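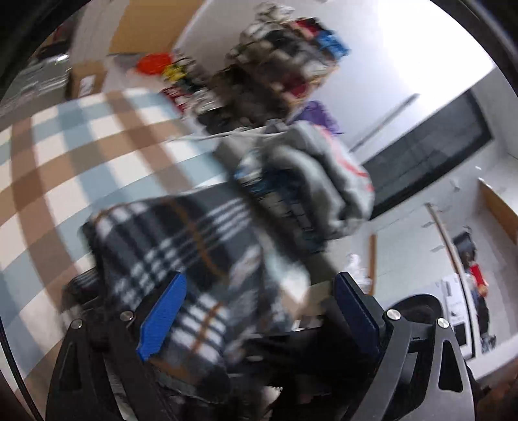
A plaid fleece on a checkered cover, with a light gray garment folded beside it.

FOR IMMEDIATE RELEASE

Tamia Opens Its Spring Clothing Sort and Invites Neighbors to Clean Out the Closet

Anyone who has ever dumped a winter's worth of sweaters on top of the bedspread, meaning to fold them before supper, and then ended up sleeping beside them, will be glad to hear that Tamia is bringing back its spring clothing sort this April, with longer hours, more tables and a good deal more coffee than last year.

The sort is a simple thing. Bring in the fleeces, robes, blankets and heavy shirts your household has outgrown or grown tired of, and our folks will help you go through them, fold what is worth folding and find the rest a second home. Last spring 589 households took part, and many of them stayed far longer than they had planned, chatting over piles of flannel (which was, we admit, our favorite part of the whole month).

"People apologize to me for the heap they bring in, and I always tell them to just tip it out," said Negin Tabrizi, who runs the program for Tamia. "A pile of soft things looks like a lot of work until you pick up the first one. Then somebody finds a shirt they have been missing since the fall, and they are so pleased with themselves that the rest goes quickly."

New this year are the folding hours, held each morning at 10 and led by Tyra Aasen, who spent many years in the linen room of a country hotel and can make a bulky fleece lie flat enough to slide into a dresser drawer. Her method begins with smoothing the garment out on a bed or table, sleeves in, and pressing the air out with the forearm. She will also show what to do with hooded and lined pieces, which come up more than any other question.

Britel, the storage shop on Harbor Street, has kindly given us 655 cotton bags for the season. Each family may take 2 home at no charge, and extras can be had for a small donation at the door. Björklund will again provide the van for pickups, and Ragnvald Solheim has agreed to drive it, so those who can't easily get to us should call ahead and be put on his list. Pickup is limited to addresses within 35 miles.

We ask that clothing be washed before it comes in, and that pockets be emptied. Missing buttons and tired zippers are no trouble at all, as Radoslava Šimko will be at the mending table every afternoon. Bedcovers, quilts and throws are welcome too, in any pattern and any size.

There is no need to sign up unless you would like a pickup or a seat at a folding hour. Children are welcome, and there will be a basket of odd socks for them to match.

Press contact: Eilif Lundgren, Tamia

###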